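The **Parkonness Open Workshop** is a public robotics open day held every July at the Kevine building in Parkonness. It began as a single afternoon of talks and has grown into one of the liveliest dates in the town's calendar, with 3907 visitors at the most recent event.

## Demonstrations

Most of the ground floor is given over to household tasks, and the dish-rack demonstration is easily the best loved. Two robot arms share a small white-walled workspace with a wire rack and a pair of plates, one on each side. The task is to get both plates standing upright in the rack – a job most people do without thinking, and a wonderfully hard one for a machine. A plate lying flat offers very little to hold, and the slots leave small room for error. 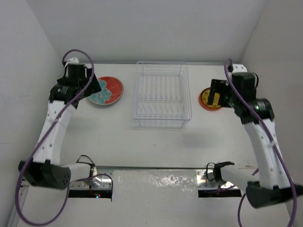
Sessions last 7 minutes and run all day. Visitors stand remarkably close, and children tend to drift back for a second or third go. Failed attempts are left in the programme on purpose, and a good recovery often gets the loudest cheer of the afternoon!

## Organisation

The event is run by Cisetti, a small automation firm, together with the Ní Mhurchú workshop, which builds the tables and enclosures. Entry is free. Talks take place upstairs in two rooms, with three short sessions in each – the one on gripping thin objects fills up early.

*Last updated Wednesday, October 30, 2019*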